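Print this page | E-mail this page

Counter Display and Packaged Food Check: Comments Sheet
Site: Flena kiosk, ground floor
Operator: Panagiotou
Checked by: Friederike Reuter
Day: Thursday, before opening

Scope: counter-top display racks, trays, packaged goods on and beside them, labels, surrounding surface. Refrigeration and the coffee station are on a separate sheet.

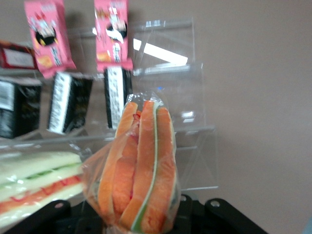
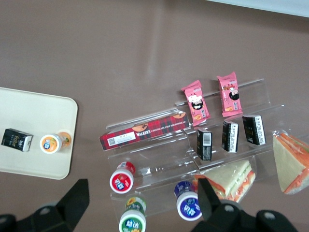
Clear acrylic rack and goods, packaged food counter.

Ratings used: S = satisfactory. A = attention, fix within the week. N = not satisfactory, fix before trading.

1. Rack stability
1.1 Rack sits flat, no rocking under light hand pressure. S
1.2 Feet or pads present at all contact points. A
Comment: one pad has worn thin. Replace the full set. Mixed pads will put the rack out of level again.
1.3 Rack set back from the customer edge of the counter. S
1.4 Load within supplier limit. S
Comment: the Stirnonex sheet gives 700 g per tier. Heaviest tier was under this on the day. Tins are not to go on the upper tiers.

2. Acrylic condition
2.1 No cracks at glued joints. S
2.2 No chips or sharp corners within customer reach. S
2.3 Tiers and dividers clean, no residue in corners. A
Comment: corners need a soft brush. A cloth does not reach them. Do not use alcohol spray on acrylic, as it causes fine cracking at the joints. The Civon neutral cleaner already in the cupboard is suitable.
2.4 Glare from overhead lighting does not prevent labels being read. S

3. Chilled and short-life items
3.1 Chilled items kept in the cabinet until sold. N
Comment: crab sticks and sandwiches are chilled lines and have no place at an ambient display. Staff are to return them to the cabinet. Where the time out of the cabinet is not known, discard and record. Corrected before opening.
3.2 Wrapping intact on sandwiches, no open seams. S
3.3 Crab stick bags sealed, no leakage. S
3.4 Probe thermometer available and working. S
Comment: ice point test read correctly. Next test due in August.
3.5 Discard log up to date. A
Comment: two entries have no initials.

4. Ambient packaged goods
4.1 Cartons undamaged, no crushed ends. S
4.2 Long cartons placed along the front tier, fully supported. S
Comment: shortbread cartons go here. Do not stand them on end on the upper tiers. They tip when the packet beside them is taken.
4.3 Snack packets upright, crimped ends intact. S
4.4 Small boxes in a single row, not stacked. S
4.5 Oldest stock to the front. A
Comment: rotation was correct on the lower tier and reversed on the upper. Same finding as last visit.

5. Labels and allergens
5.1 Barcode labels do not cover the ingredient list or date. A
Comment: one line had the store label over the date mark. Relabel all units of that line, including those in the back room.
5.2 Imported lines carry ingredient and allergen information in English. A
Comment: check each packet with Chinese-language packaging for an English panel or over-sticker. Hold from sale any unit without one. The supplier can send stickers in rolls of 200.
5.3 Wheat, milk, egg, fish and crustacean declarations match the allergen folder. S
Comment: imitation crab is mainly fish but may contain crab extract. Keep both entries in the folder.

6. Trays and counter surface
6.1 Trays free from cracks and crazing. S
6.2 Goods on trays standing upright where the pack allows. A
Comment: cups and small cartons are to be stood up. A cup on its side puts pressure on the lid seal and will roll if the tray is bumped.
6.3 Trays not overhanging the counter. S
6.4 Counter wiped down before stock is put out. S

7. Records
7.1 Stock count sheet signed. S
Comment: 1,442 units on the sheet, all ambient lines. Chilled lines are counted separately.
7.2 Cleaning roster displayed where staff can see it. S
7.3 Previous actions closed. A
Comment: 2 remain open, rotation (4.5) and the discard log (3.5).

Item 3.1 will be looked at first on the next visit. Photocopy of this sheet to Panagiotou, original in the green binder.

F. Reuter

Print this page | E-mail this page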